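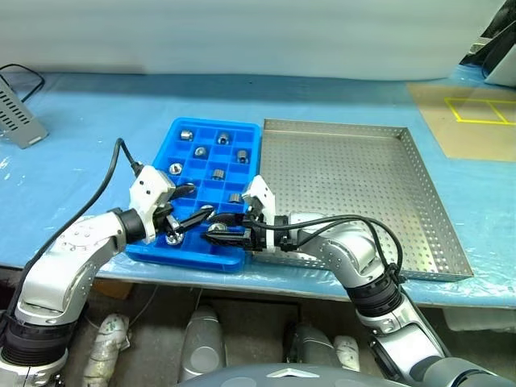

*Small-parts cell: compartment tray on the left, perforated steel tray on the right.*

Notes on the Skarix two-arm kit, last touched 2/3/21. I've been trying it out for Drokex, who want to know if it's worth buying for small metal parts. This card covers the kit and the recordings I made with it, and I'll keep adding to it as I go!

The kit is two arms, a gripper for each, a head camera and a wrist camera per arm. The task is dull on purpose: parts go between the blue tray and the steel one. The software is Itton, and it was easier to set up than I feared (I still had to redo the wrist camera settings twice).
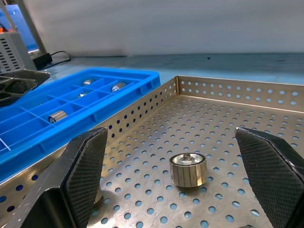

**Category: wrist view / single part**

I like these clips best. You get the part, the tray floor and both textured finger pads in one view, so a bad approach is easy to spot when you scrub through later. The holes in the steel are a pain, though — my first detector kept calling them parts, and I had to label a bunch of bare tray by hand before it calmed down.

Numbers so far:

- 1,700 clips recorded
- 1,000 labeled
- 300 held back for testing
- 4 label types: `upright`, `on_side`, `in_grip`, `hidden`

If a finger covers part of a drum, I still label it by how it's resting. Use `hidden` only when you really can't tell.

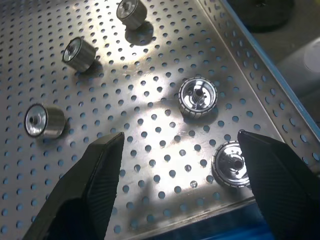
## What I'd buy, what I'd skip

Buy the basic kit. The fingers work well enough for tray work and I haven't felt the need for other ones. I'd skip the Salgado lighting add-on until you've tried your own lamps, and do try them, as shiny end faces on shiny steel gave me more trouble than anything else — move the light before you touch the camera settings.

Still to do: relabel the glare clips and write up the grip settings. I'm aiming for June.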